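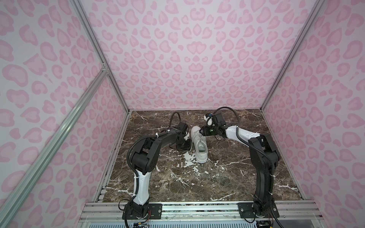
DETSTEAD, 5/23/23

Forkden is looking for 35 adults who walk to work, or who tell people they do.

The job is simple. For 12 weeks you walk your usual route and write down what gets in your way: missing curb cuts, crossing signals that give you four seconds, the puddle on Vlček Street that has been there long enough to vote. Last year's walkers sent us 2,579 complaints. The city has replied to 92 of them, mostly to say thank you.
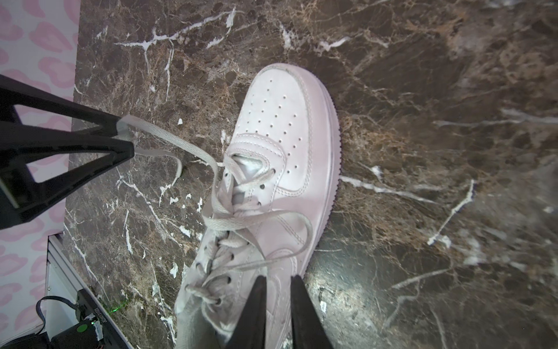

You need to be 18 or older, live or work in Detstead, and cover at least a mile each way on foot. Walking to your car doesn't count, however far away you park. Dogs are welcome but can't be paid.

We supply a notebook, a pencil and a reflective vest in a color that suits no one. Shoes are your own business, though we'd ask that they have laces or some other plan for staying on.

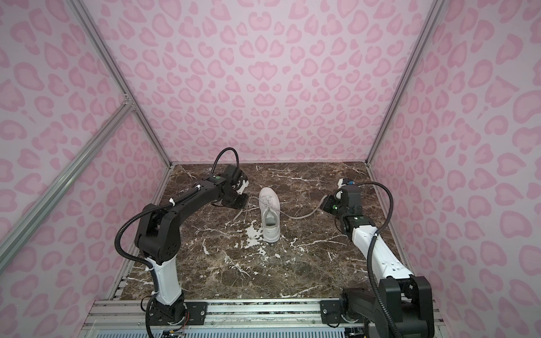

White sneaker, lace trailing to both sides.

Pay is $35 a week, sent through Vemero on Fridays – or the following Monday, if Vemero is having one of its Fridays. Two evening meetings are required. There will be coffee, and it will be bad.
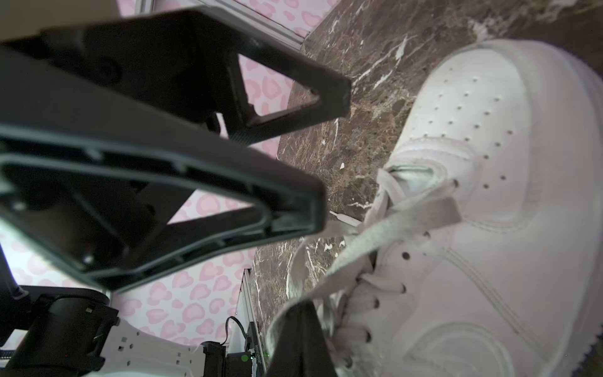

White leather low-top, up close.

To apply, send us your route and your biggest gripe about it, in one page or less. Longer gripes can be saved for the report, due in November.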